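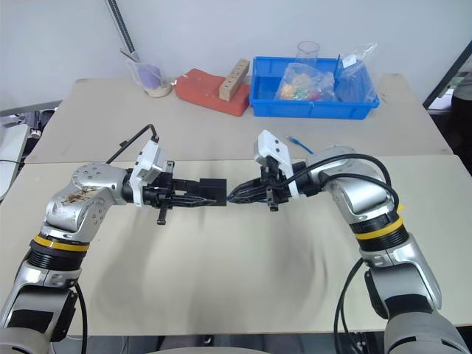 Left gripper on the black block, right gripper on the cable bundle

Bimanual cable task, student team — how do you share the work between arms?

flimix_dan
Posting for our club. We have 2 arms facing each other over a table and the task is cable handling: the left one keeps hold of the black connector housing, the right one works on the cable. We teleoperate to record episodes and train on those. We have 300 so far. Our advisor, Zdeňka Štěpánek, wants a demo in August. My question is whether the left arm should stay still the whole time or move too. The team is split.

Rerkeck
Keep it still. If both arms move, every small error gets doubled and your operators will all do it differently. We froze the left arm in our class project and training got a lot simpler.

tollon_k
Disagree. A frozen arm looks fine until the cable is stiff on one side and you can't reach the angle you need. Let the left wrist rotate a little and leave the rest alone.

Rerkeck
Then you are recording wrist motion that half the operators won't use. I'd pick a better starting pose and stay with it.

flimix_dan
Here is another one from our table, with the right fingers open. 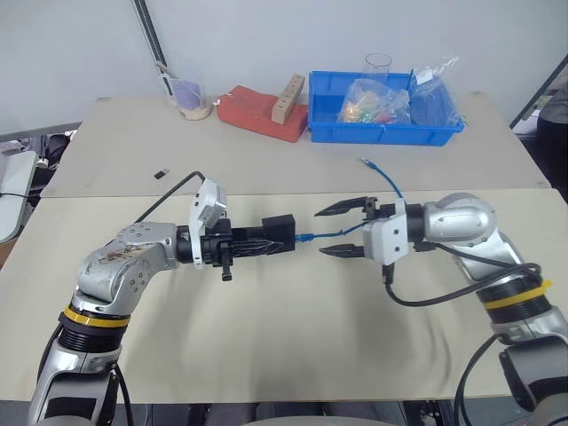

Thin blue cable running through the open right gripper

tollon_k
OK, that helps. I would worry more about the right side than the left. The blue cable goes between the fingers and on to the back table, so the plug end can drag on things back there. Clear some space around it.

matousek_lab
Second that. Also move the tray and the foam block farther away, or else move them on purpose between episodes. If they sit in nearly the same spot every time, the policy can learn them as landmarks. We lost a week to that on the Matoušek project.

Rerkeck
I'd leave them where they are. The demo is on the same table, right? Then it doesn't matter.

matousek_lab
It matters when somebody bumps the table.

flimix_dan
Same table, yes, but it will be rolled to another room. So I think we mix the background up a bit. For the left arm we'll record 70 episodes with it fixed and 70 with wrist rotation only, same operators, and compare.

tollon_k
Good plan. Note which operator did each one. Ours were very uneven — see thread 2339 for the spreadsheet we used.

flimix_dan
Found it, thanks. Will post numbers when both sets are done.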